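We look for people who like to write letters by hand

Plarnero is a small reading and writing circle in Moffat. From June we will start a letter exchange between people who live here and people who have moved here from another country, and we are now looking for participants. You do not need to be a good writer. You need to have some patience and a pen.

**What you will do**

Every participant gets one partner and writes to this partner for the whole season. The letters should be between 427 and 800 words. I know the first number looks strange. It is the length of the shortest letter in our first exchange, written by Dede Antwi, and we all agreed it was long enough.

The subject is free, but each month we send a small suggestion, for example a meal from your childhood or a street which you remember well. You can ignore it. Khoa Mạch ignored all of them last time and wrote only about fishing, and his partner was very content.

**Who can take part**

- You are 18 or older.
- You can write in simple English. Mistakes are welcome, I make them also.
- You can answer a letter within 30 days.
- You agree that your partner keeps your letters.

We have places for 30 people. If more people write to us, we will make a waiting list and tell you honestly where you are on it.

**What we give**

Paper, envelopes and stamps are free for all participants. The paper comes from Clurkis, it is a little rough and takes ink well. We cannot pay for your time, but we can pay the bus if you come to the meetings from outside the town.

There are 2 meetings, one at the beginning and one at the end. At the first you meet the group, but not yet your partner – we find that the letters are better when you do not know the face. Poonam Nautiyal leads this evening and will show how to fold a letter so that it needs no envelope. Murdo Cruickshank brings soup.

**How to apply**

Please send us a short letter, by post or by email, to Zohreh Ansari at Plarnero. Tell us your name, your age, which languages you speak and one thing you would like to ask a stranger. Handwriting is nice but it has no influence on our choice. The last day for applications is 11/14/23. 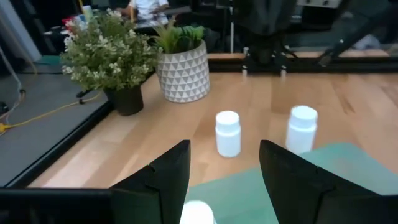
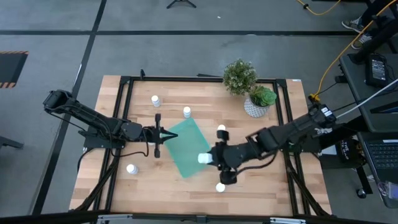
A letter is easier to write when you have a good place for it, and many people ask us what they need at home. The answer is very little: a chair with the right height and light from the side where your hand is not. A pale wooden tabletop like this one is pleasant to write on, but put a few sheets of paper under your page, or the pen will follow the grain of the wood. If you have no quiet place at home, write this in your application and we will look for a desk for you.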